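Wirau by Slow Boat, and What I'd Do Differently

So we finally did the river trip to Wirau, the one I've been going on about since last December. My friend Bradley Greenwood came along because he had vacation days to burn and I had a second bunk already paid for. Good decision on both our parts!

The boat leaves Nolte at 6 a.m. and I mean 6 a.m. — they were untying the ropes while we were still dragging our bags down the dock. It's 113 miles downriver with two overnight stops, and the cabin is about as big as my closet at home. You don't spend much time in it. There's a covered deck up top with benches and a tea urn, and that's where everybody ends up, reading or napping or staring at the bank.

First stop was Oveck, an old salt town with a fort on the hill. The guided walk costs 10 a head in local money (cash only, bring small bills) and our guide, Afaf Mansour, was worth three times that. She grew up two streets from the fort and knew which family had lived in every house on the way up. There are 200 steps. Bradley took the shuttle van and met us at the top with a cold soda, and I have not forgiven him.

Lunch was at a family place behind the market. Fried river fish, rice, a sour green mango salad I'm still thinking about. I asked for the recipe and got a very long explanation with a lot of hand waving, so I've been trying to make it at home ever since. Mine comes out too sweet every time.

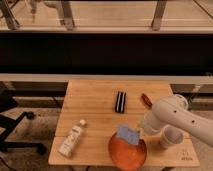

Orange plate, wood table.

The second night we tied up at Hova, where there isn't much beyond a temple, a noodle stand and a great many frogs. I loved it. We sat out until late listening to the boat crew play cards, and I slept better there than I had in weeks.

Wirau itself was busier than I expected. The floating market is mostly over by eight in the morning, so if you get off the boat and go find breakfast first like we did, you'll miss the best of it. Stay two nights if you can. We only had one and spent half of it looking for an ATM.

Total for the boat was $135 each, meals on board included. I'd bring earplugs for the engine, a real flashlight, and more snacks than you think you need. Next time I want to go in the dry season and rent a bike in Oveck.

Filed under: River Trips, Slow Travel, Eating Well

Last updated: December

Contact | © All words and photos mine, please ask before using | Back to top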